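Ballix recalls finger pads on hand-held grippers after covering comes loose

10/3/24 – Ballix is recalling the finger pads fitted to its Wanden hand-held gripper after finding that the rubbery covering can tear and pull away from the pad during normal use. The recall applies to 2,084 tools sold since February. No injuries have been reported.

The company began looking into the matter when Nic Aodha, a contract packing firm that uses the Wanden to record picking tasks for its robot cells, reported that small items were slipping out of the fingers. Ballix received 18 similar reports from other customers over the summer.

Testing at the company's workshop showed that the adhesive under the covering weakens sooner than it should. Pads were meant to last 3,000 grips before replacement. In the worst cases the covering started to lift after 300. Once an edge is loose, it can catch on the item being held, and pieces can break off and end up in the packaging.

"We set the replacement interval too high and we did not check the adhesive well enough when we changed suppliers," said Ruairí Fitzgerald, head of product safety at Ballix. "Customers should stop using any tool with a damaged pad today and not wait for the new ones to arrive."

The fault does not affect the trigger, the finger arms or the recording unit. Robot arms fitted with the same pads are covered by the recall as well, and owners should take them out of service until the pads have been changed.
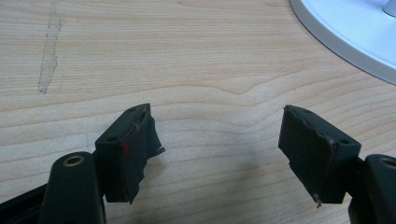 Owners should check both pads before the tool is used again. Look along the inner faces and the top edges, where the damage usually starts. Torn material with a frayed edge, or a thin strip curling out into the gap between the fingers, means the pad has failed and must come off. A top edge that has gone slightly uneven should be treated the same way. Do not trim the covering or glue it back down.

Replacement pads use a molded covering made by Pleltent and will be sent free of charge. Customers can order them through their dealer and do not need to return the old pads – a photo of each one is enough.

Comments

packline_tom: Ours started peeling in the spring and the dealer told us we were squeezing too hard. Glad to see this.

M. Okell: Does the recall cover spare pads still in the bag? We have a drawer full.

gripfix: @M. Okell I asked my dealer and was told yes, if they were bought after February.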